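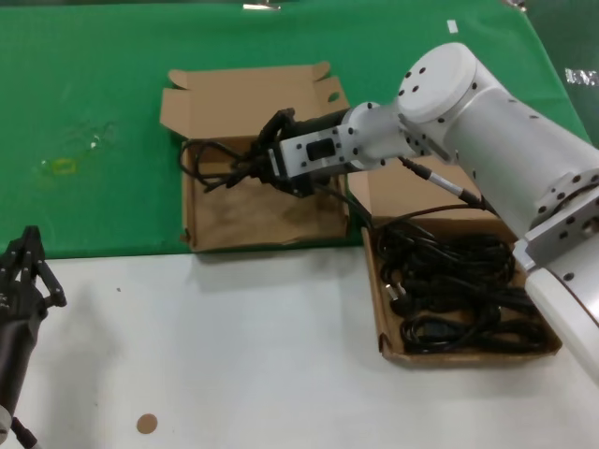

Yesenia Correa

Manipulation software meeting, minutes
November 28, 2022, Felville office and two on the call from Ornau

Minutes taken by Yesenia. Corrections to me before the next one, please, and in writing. Last time I got three in the corridor and remembered none of them.

Previous minutes

Accepted, with one change. The line saying the cable transfer policy "works" now reads "completed the runs it was shown completing". The planning group thought this was petty. It stays.

1. Cable transfer, box to box

The planning group presented the new Potano build on the two-box task, black power cords moving from one cardboard box to the other. Their headline was that the policy now grasps a tangle reliably and no longer needs the cable segmented first.

I asked what "grasps" means in the log. It means the fingers stopped closing before reaching their fully closed position. That says something is between the fingers. It doesn't say one cord or six, and it would pass for a fold of box flap. Planning agreed but said the video makes it obvious. The video makes it obvious to whoever is watching it, and the software isn't watching it.

A related point came from the controls side. When the gripper has a bundle down in one box and a cord still runs back to the pile in the other, is that a successful grasp, or half a grasp and a snag? The current success check looks only at the gripper's height above the box rim. A cord bridging the two boxes passes that check right up until it comes taut. Discussion went on for longer than the agenda allowed. No agreement, except that height alone isn't good enough.

Action: planning to propose a success criterion that would fail on a bridging cord. To be written down before any more runs are scored, so that we don't pick the definition that flatters the runs we've got.

2. Training data

The dataset stands at 3801 episodes. Of those, 1228 have been checked by a person since the labelling tool was changed. The rest carry whatever label the old tool gave them, and the old tool defaulted to "success" if the operator closed the window without choosing. I raised this in the spring and I'm raising it again.

Ornau's view is that label noise washes out at this scale. I asked for any evidence of that on our own data. There isn't any yet. They offered to train once on the checked portion and once on everything, same seed, same number of steps, and compare. That's a fair offer and I'd like to see it happen this time.

Action: Ornau to run the comparison. Checked episodes only versus the lot.

3. Perception

Depth on thin black cable is still poor. The perception report shows the new model filling in cable where the sensor returns nothing, and the filled-in cable looks very convincing. It looks equally convincing in places where there's no cable. The darker inside of a cardboard box seems to be the worst background for it. A green cloth behind the box is a good deal easier, and I note that the figures in the report are mostly crops against the cloth.

Clear plastic bags came up again. The planner treats one lying on the table as free space because nothing comes back from it in depth. Perception's answer was that a bag can't hurt the arm. True, but a bag dragged into a box will change what the camera sees for the rest of the run, and we'd be scoring the policy on that. Deferred.

Action: perception to redo the figures with crops from inside the boxes.

4. Motion planner and collision model

The box lids are not in the collision model. The box is modelled as five flat panels and the open flaps are ignored, on the grounds that cardboard gives. Controls pointed out that a flap resting against the forearm puts a small steady load on the torque estimate, and that the contact detector was tuned on an arm with nothing leaning on it. Planning hadn't considered this. Nor had I, to be fair.

Options discussed: put the flaps in as soft obstacles, cut the flaps off, or retune the detector. Someone on the call favoured cutting them off. I objected because every box on the customer's bench will have flaps - we'd be solving a different problem and putting the same name on it.

The second arm is still treated by the planner as a fixed object at its parked pose. If it is moved by hand between runs, the planner keeps the old pose until the node is restarted. Known since the first week of the project. Still not in the tracker, so I've put it in.

Action: controls to log torque with and without a flap touching the forearm.

5. Symonenko tooling

Symonenko, the replay viewer, now loads a run in around 4 seconds. That is a real improvement and I'll say so. It also drops frames silently when the disk is slow, and the timeline closes up over the gap, so a missing half second looks like a quick, confident motion. Two people had already praised the speed of a grasp that was probably a hole in the recording.

Action: viewer to mark gaps in the timeline. Until then no timing claims from replay.

6. Demo for Felville management

Planning wants to show the cable task. They propose 200 runs beforehand and would report the success rate. I have no objection to the runs. I object to reporting a rate until item 1 is settled, and asked that the failures be kept and shown as well. Planning said management won't sit through failures. Carried over with both views recorded.

Any other business

The calibration script overwrites the previous file without asking. Controls will have it write to a dated copy.

Next meeting same time next Monday. Item 1 goes first, and the criterion should be circulated by the Friday so people can read it before arguing about it.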